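Device Loan and Phone Policy - Frequently Asked Questions
Edley Public Library

Who may borrow a phone from the library?
Any cardholder aged 16 or older whose account is in good standing may borrow one phone at a time. Cardholders under 18 must have a consent form on file, signed by a parent or guardian.

How long is the loan period?
Phones are lent for 10 days. A loan may be renewed once, provided that no other patron has placed a hold on the device.

Does the phone come with a calling plan?
Yes. Each phone includes domestic calls, text messages and mobile data. International calls are blocked and cannot be enabled on request.

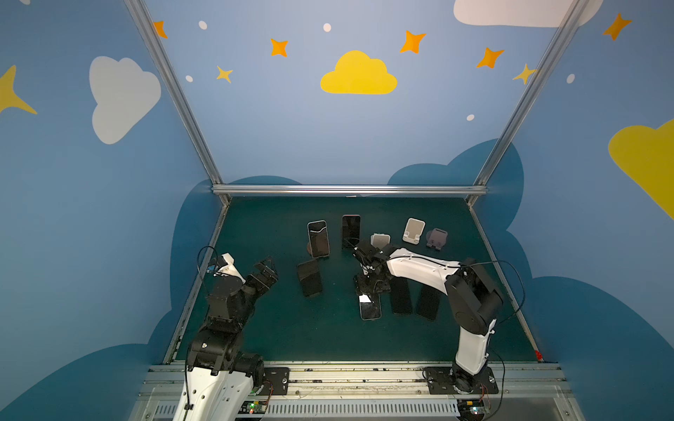
Chargers are lent together with the phone and must be returned with it. A missing charger is billed to the borrower's account at the current replacement cost, which is available at the Hughes Street service desk.

What happens to my personal information?
Borrowers should sign out of all accounts before returning a phone. Staff members reset every device after check-in. The library does not keep copies of photographs, messages or contacts, and cannot recover them once the reset has been completed.

What if the phone is lost or damaged?
Report the matter to the service desk within 3 days. The maximum charge for a lost phone is $40. Patrons who are unable to pay may apply in writing to Theda Reinholz, Head of Circulation.

May I return a phone in the book drop?
No. Phones must be handed to a staff member at the Hughes Street or Godetti branch - the book drop is not padded. The Godetti branch does not accept device returns on Wednesday.

Whom should I contact with other questions?
Please write to Lieselotte Hinrichs, Patron Services, or call extension 677.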